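Norovirus is a very contagious stomach virus. Causes sudden vomiting and diarrhea, usually with cramps, sometimes a low fever and aching arms and legs. Often called the winter vomiting bug or stomach flu, although it has no connection with influenza. Most people are over it in 1 to 3 days.

Countries at risk

Found worldwide, in rich and poor countries alike. Outbreaks are common wherever people eat and sleep close together: cruise ships, hostels, hospitals, nursing homes, schools, campsites. In cooler countries cases peak in the winter months. The risk to travelers is moderate, higher on group tours with buffet meals and shared bathrooms.

How it spreads

Very few virus particles are needed to make a person ill. Spread is by contact with someone who is sick, by food or water carrying the virus, and by touching a contaminated surface and then the mouth. Vomiting throws tiny droplets into the air, which settle on whatever is nearby. Oysters and other shellfish eaten raw are a known source, so are salad leaves, soft fruit and ice made from unsafe water. Infected people can pass it on before they feel ill and for two weeks or more afterward, mostly in the first days.

Symptoms

Start 12 to 48 hours after exposure. Nausea first, then vomiting, watery diarrhea, stomach pain. Headache and chills in some. Vomiting tends to be more common in children, diarrhea in adults. The main danger is dehydration: dry mouth, dizziness on standing, little or no urine, in babies crying without tears. Blood in the stool is not typical and should be checked by a doctor.
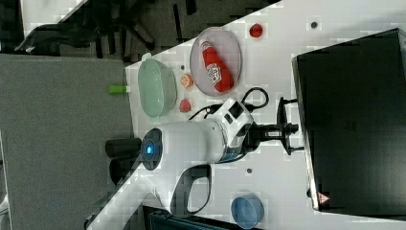

Norovirus survives on hard surfaces for days, sometimes longer, and ordinary cleaning sprays may not kill it. Chlorine bleach, diluted as the label directs, is the usual choice. Wipe up the mess first with paper towels and gloves, then disinfect, leave wet for at least 5 minutes, rinse. Tables need the whole top done, and so do the things standing on it, a round plate or a big black box just as much as the bare white surface between them. Plates go through a hot dishwasher cycle. Soiled bedding is washed seperately, hot, and machine dried.

Treatment

No specific drug. Antibiotics do not work on viruses. Rest, small sips of fluid often, oral rehydration salts for children, older adults and anyone losing a lot of fluid. Plain food when appetite returns. Anti-diarrhea tablets are not for young children, and not for anyone with a high fever or bloody stool. See a doctor if fluids will not stay down or dehydration sets in.

Prevention

Wash hands with soap and running water, after the toilet and before food. Alcohol gel is a poor substitute, it works less well on this virus. Cook shellfish thoroughly, peel or wash fruit. Anyone who has been sick should stay out of the kitchen until at least 48 hours after symptoms stop, the same goes for work and school.

Immunity after an infection is short and does not cover every strain, so people can catch it agian many times in a lifetime.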